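Sprechfassung zum Vortrag »Boden, Klang, Ware: Innenausbau kleiner Lebensmittelmärkte im ländlichen Raum«
Beratungsstelle Nahversorgung Prornodum, Fachtag am 17.10.18
Es gilt das gesprochene Wort.

Folie 1 — Begrüßung

Sehr geehrte Damen und Herren, im Namen der Beratungsstelle Prornodum danke ich Ihnen für die Einladung. Unsere Einrichtung begleitet Kommunen und Betreibergesellschaften bei der Wiedereröffnung von Dorfläden und kleinen Märkten. Über Sortiment, Rechtsform und Förderung ist heute Vormittag bereits ausführlich gesprochen worden. Mein Beitrag gilt dem Raum selbst und damit Entscheidungen, die in der Planung meist sehr spät fallen und anschließend zehn oder fünfzehn Jahre Bestand haben.

(Kurz warten, bis die Unterlagen verteilt sind.)

Folie 2 — Ausgangslage

Die Mehrzahl der Objekte, mit denen wir befasst sind, wurde nicht als Verkaufsstätte errichtet. Es handelt sich um ehemalige Sparkassenfilialen, Gasthäuser, Schulräume und in einem Fall um ein Feuerwehrhaus. Solche Räume bringen ihren Boden, ihre Decke und ihre Beleuchtung mit. Der Bauherr steht vor der Frage, was davon bleiben kann. Die Antwort hängt von der Nutzung der einzelnen Zonen ab, und wir empfehlen deshalb, den Grundriss vor jeder Ausschreibung in Zonen zu gliedern: Eingang, Frische, Trockensortiment, Kasse, Aufenthalt, Nebenräume.

In Grikthorpe standen insgesamt 275 Quadratmeter zur Verfügung, in Flercombe fast 300. Trotz der ähnlichen Fläche sind zwei sehr verschiedene Märkte entstanden. Der Unterschied liegt vor allem im Umgang mit dem Bestand.

Folie 3 — Bodenbeläge

Im Verkaufsraum werden überwiegend Fliesen, Kautschuk oder versiegelter Estrich eingesetzt. Maßgeblich sind Rutschhemmung, Rollwiderstand und Reinigung. In der Frischezone fallen Blätter und Wassertropfen an, der Belag muss daher täglich nass gereinigt werden können. Textile Böden scheiden dort aus.

Anders verhält es sich in den Nebenräumen. Büro, Schulungsraum und Sitzecke vertragen textile Beläge gut, und der Trittschall geht deutlich zurück. Gemusterte oder gestreifte Ware ist gegen Laufspuren weniger empfindlich als einfarbige. Bei Streifen ist die Verlegerichtung vorab mit dem Ausführenden abzustimmen und in der Zeichnung festzuhalten. 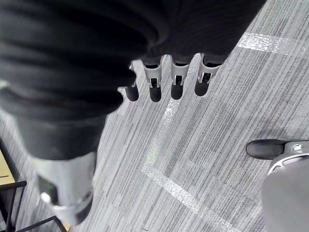 Gestreifter Teppichboden in Grau

Ich weise an dieser Stelle auf die Übergänge hin. Zwischen textilem und hartem Belag entsteht leicht eine Kante, die mit Rollator oder Einkaufswagen schwer zu überwinden ist. Die Höhen sind bereits beim Estrich auszugleichen. Eine nachträglich aufgesetzte Schiene ist zulässig, bleibt aber eine Notlösung und löst sich erfahrungsgemäß als Erstes.

(Bei Rückfragen zu Fördermitteln auf den Beitrag nach der Pause verweisen.)

Folie 4 — Raumklang

Kleine Märkte sind häufig lauter, als ihre Betreiber vermuten. Kühlmöbel laufen ununterbrochen, die Decken sind hart, die Fenster groß. Wer schlecht hört, meidet einen solchen Raum oder verkürzt den Aufenthalt. Gerade diese Kundschaft ist aber auf den Laden im Ort angewiesen.

In Flercombe wurde die Decke über dem Trockensortiment mit Akustikplatten belegt. Die Kasse rückte von der Außenwand ab und steht nun vor einem Regal, das den Schall streut. Beide Maßnahmen ließen sich während des laufenden Betriebs ausführen. In Grikthorpe blieb die alte Gasthausdecke erhalten, weil sie unter Schutz steht. Dort behilft man sich mit Vorhängen vor dem Lager und mit einem Kühlaggregat, das in den Hof verlegt wurde.

Folie 5 — Warenträger für Obst und Gemüse

Der Frischebereich prägt das Bild eines Marktes stärker als jede andere Abteilung. Er sollte vom Eingang aus erkennbar sein, ohne im Luftzug der Tür zu stehen. Für kleine Flächen haben sich nach vorn geneigte Fächer bewährt, in denen jede Warenart für sich liegt. Die Neigung darf nicht zu steil gewählt werden; glatte, längliche Ware rutscht sonst über die Vorderkante.
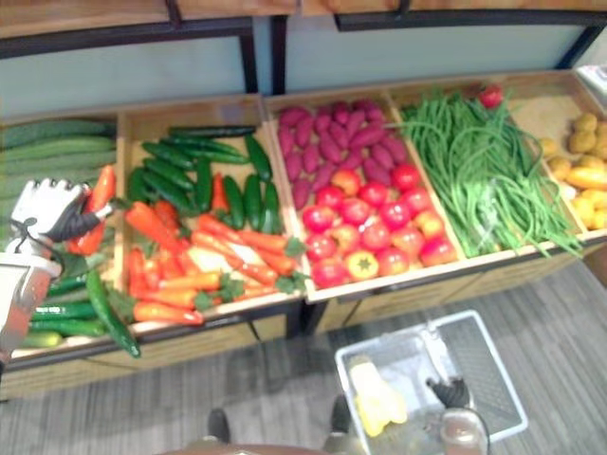

Holz wirkt im ländlichen Umfeld vertraut und wird von den Kundinnen und Kunden fast durchweg positiv bewertet. Es verlangt allerdings Pflege. Unbehandelte Oberflächen nehmen Feuchtigkeit auf und verfärben sich an den Stellen, an denen Erde haftet. Wir raten zu geölten Flächen mit herausnehmbaren Einlagen und zu einem festen Wochentag für die Grundreinigung — am besten vor der ersten Lieferung.

Für die Greifhöhe gilt: Die vordere Kante muss auch im Sitzen erreichbar sein. Auf obere Ablagen gehört leichte Ware oder Verpackungsmaterial. Preisschilder sind so anzubringen, dass sie ohne Bücken lesbar bleiben, in dunkler Schrift auf hellem, mattem Grund.

Folie 6 — Der Fall Chege

Chege zählt 1554 Einwohner und war lange ohne eigenes Lebensmittelgeschäft. Der Markt soll im Januar in der früheren Grundschule eröffnen. Die Planung hat 3 Varianten geprüft. Ausgewählt wurde diejenige, bei der die vorhandenen Klassenzimmerwände stehen bleiben und der Verkauf sich auf zwei verbundene Räume verteilt. Das spart Abbruchkosten, erschwert jedoch die Übersicht von der Kasse aus. Ein breiter Durchbruch auf Höhe der Frischeabteilung soll dem abhelfen.

Offen ist derzeit noch die Beleuchtung. Die alten Leuchten geben ein kühles Licht, unter dem Blattgemüse fahl aussieht. Der Gemeinderat hat einen Austausch zunächst zurückgestellt. Wir haben eine Bemusterung vor Ort angeregt, bei der beide Lichtfarben an derselben Ware verglichen werden.

Folie 7 — Hinweise zur Ausschreibung

Boden, Decke und Warenträger werden in der Praxis oft getrennt vergeben. Wir bitten Sie, die Gewerke wenigstens in einem gemeinsamen Termin zusammenzuführen, bevor die Maße der Möbel verbindlich bestellt werden. Das Musterleistungsverzeichnis der Beratungsstelle liegt am Ausgang aus und kann auch in bearbeitbarer Form angefordert werden.

(Überleitung zur Aussprache. Mikrofon für die hinteren Reihen bereithalten, Fragen bitte für alle wiederholen.)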